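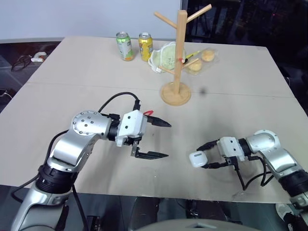

Two robot arms at a table. The gripper on the right has hold of a small white case.

When a Robot Drops Things

Robot arms look super strong, so why would one drop a little case? That was the puzzle at the Unasetti workshop in Clullamstead last March!

A two-armed robot was practicing passing things from one hand to the other. A robot's hand is called a gripper, and these have two fingers that pinch together. In 92 tries, the robot let go too early 3 times. Clunk!

Encarnación Bravo, an engineer, went looking for the fault. First she checked the motors. They were fine. Then she checked the cables, the long cords that carry power and messages along each arm (a bit like your nerves). One plug had wiggled loose! Every time the arm bent a certain way, the message cut out for a blink, and the fingers opened.

Her teammate Hywel Pritchard pushed the plug back in and added a clip to hold it. Then they bent the arm back and forth 2,000 times to test it, and the message got through every single time. Hooray!

A dropped case is no big deal, but a heavy tool could land on somebody's toes. So the team has a safety rule now. If a message goes missing, the arm must stop moving and keep its fingers shut until a person comes to look.

Try it yourself: pass a spoon to a friend with your eyes closed. How do you know when to let go?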